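Robotics Club – Dritholm campus
Progress report, November
Submitted by the club lead

Quick one this month, sorry, regionals paperwork ate most of my time. Both arms running since the new base plates went in. Students are on the bagging task now – fruit and a shopping bag, two arms sharing the table.

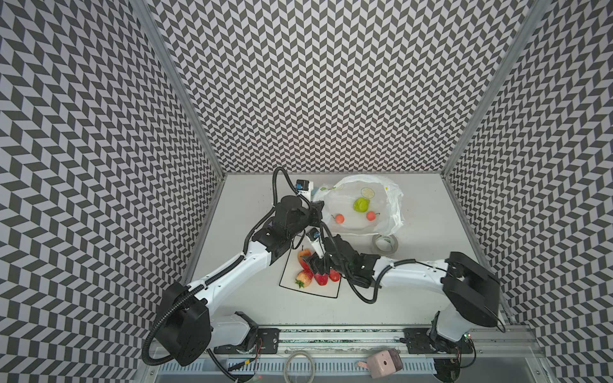
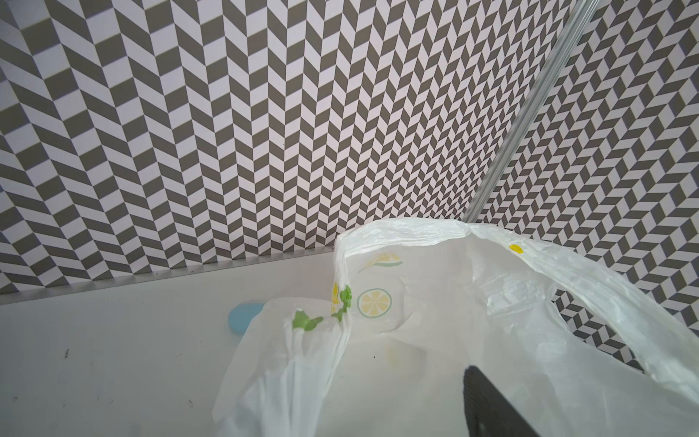
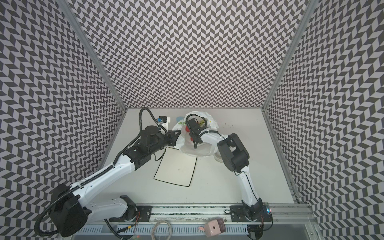
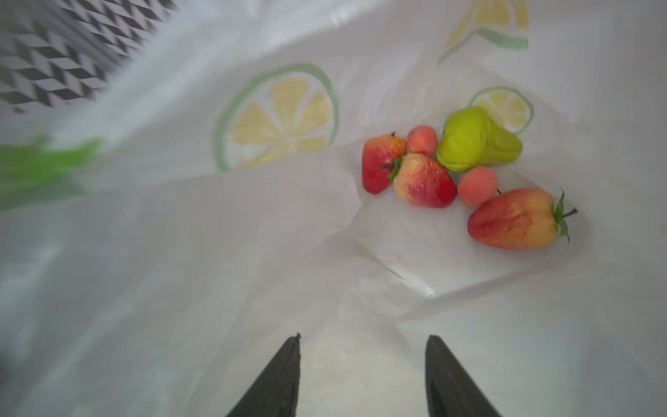
Where we are against the plan you signed off on:

Teleop practice – done. All students cleared to drive both arms, including the two who joined late from Halliday.

Recording runs – 61 kept so far. Goal for the term was more than that, but we threw out a batch where the wrist video lagged behind the joint data. Fixed now (bad USB hub). Re-recording after school, 30 minutes a slot, which is tight once you take out setup.

Training – first model trained on the older block stacking runs. Gets to the block, closes too early. Second try will use the bagging data when we have enough. Not promising a date.

Bags are harder than we thought. Thin plastic, never the same shape twice. Students wanted to switch to a stiff box and I said keep going til the end of the month, then we decide. They wrote up a reset routine so every run begins the same way, taped to the door. Helps alot.

Money: 2261 spent out of the Lenier grant to date. Mostly the arms' spare motors and the rail, then cables, then lights. Receipts are in the shared folder except the lights, still chasing that one. No request for extra this term. May need 2 more gripper fingers before spring, will send a quote first.

Mostport demo day – we're in. Table space confirmed, power not confirmed. Plan is live driving by students plus the block stacking model if it behaves. Need a van or somebody with a big trunk, the enclosure doesn't fold.

Open items for you:
– sign the travel form (sent twice, check spam)
– ok to leave the rig set up over winter break? Room is booked for testing otherwise and we'd have to recalibrate everything
– the Halliday students need building access after 5 pm

Next report after demo day, with the run count and whatever the second model does.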